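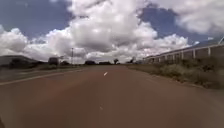
Zutport Lane Kit, Club Edition

Product code ZLK-64. Page last revised March 8, 2020.

Home > Education > Road Vehicles > Lane Kit

The Zutport Lane Kit is a forward camera, processing board and software set for school and college teams building small self-driving vehicles. It finds lane markings and road edges in a video stream and passes a steering offset to the team's own controller. It does not drive the vehicle. Motor control, braking and the emergency stop remain the team's work and are judged as such under the Gunent Student Road Challenge rules.

The kit is supplied to clubs and teaching departments only. Orders must carry the name of the institution.

What is in the box

Camera module with fixed lens and sun hood
Processing board in vented case
Mounting bracket, adjustable for tilt
Camera cable, 55 cm
Power lead, bare ended
Memory card with software and practice footage
Printed setup guide

Batteries, chassis and motor drivers are not included. The Nautiyal rover chassis takes the bracket without drilling. Other chassis need a flat plate with two slots; a drawing is on the memory card.

Specification

Supply voltage: 8 to 16 V DC
Camera connection: ribbon, locking at both ends
Output: serial, one message per processed image
Message content: lateral offset, heading error, confidence, status flags
Practice set: 1,421 labelled road images
Case fixing: four M3 screws, not supplied

Practice set

The labelled images cover straight and gently curved roads in daylight. Each image has a label file listing the visible lane dashes, edge lines and, where there is no painted edge, the boundary between road surface and verge. Faded paint is labelled as a separate class. Students should train and test on it separately before merging it with clear paint, as the merged score hides a weak result on worn markings.

Roads with a line on one side and rough grass on the other are well represented. In these the two sides cannot be found by the same method. A brightness threshold will usually pick out a white edge line on brown or grey paving. It will do little for a grass edge, where colour and texture are the better guide and where the boundary wanders. The setup guide works through both methods and leaves the joining of the two results as a class exercise.

Fences and railings are marked as "ignore". A row of pale uprights running towards the horizon gives strong straight edges, and a detector that searches the whole image will often prefer them to the paint. The usual cure is to mask everything above the horizon and outside the expected road area. The mask file is plain text and may be edited by students.

Bright cloud affects exposure. With a large area of sky in view, automatic exposure tends to darken the road and reduce the contrast of worn paint. Set the metering area to the lower part of the image before any outdoor run. The factory setting meters the whole image.

Setting up

Fix the bracket on the centreline of the vehicle. Tilt the camera until the horizon sits at or slightly above the middle of the image, then tighten both screws. Run the levelling tool with the vehicle on flat ground. The tool saves a tilt value which must be measured again if the bracket is moved or the tyres are changed.

Check the output on the bench with recorded footage before connecting the steering. The confidence value should fall between dashes and recover at the next one. If it stays high over bare road, the detector is following something other than paint.

For a first outdoor run, log the output and push the vehicle by hand.

Known limits

Software before release 8 reports a missing dash as a left offset. Update before use.
The heading error is unreliable when only one marking is in view.
The detector has not been tested at night or on wet surfaces.
The kit does not detect vehicles, people or animals. It must not be used on a road open to traffic.

Competition use

The kit is accepted in the Novice and Open classes of the Gunent Student Road Challenge. Teams in the Open class must declare any labels taken from the practice set in their technical file. The next round is at the Laltulgate site in October. Entry is handled by the organisers and is not included in the price.

Teams using their own camera can buy the board and software without the camera module, code ZLK-64B. Lens correction must then be done by the team. A chessboard target and script are supplied.

Spares

Sun hood
Camera cable, 55 cm
Mounting bracket with screws
Replacement memory card, current release

Downloads

Setup guide
Label file format
Serial message format
Bracket drawing
Release notes

Related products

Nautiyal rover chassis
Zutport wheel encoder pair
Zutport emergency stop receiver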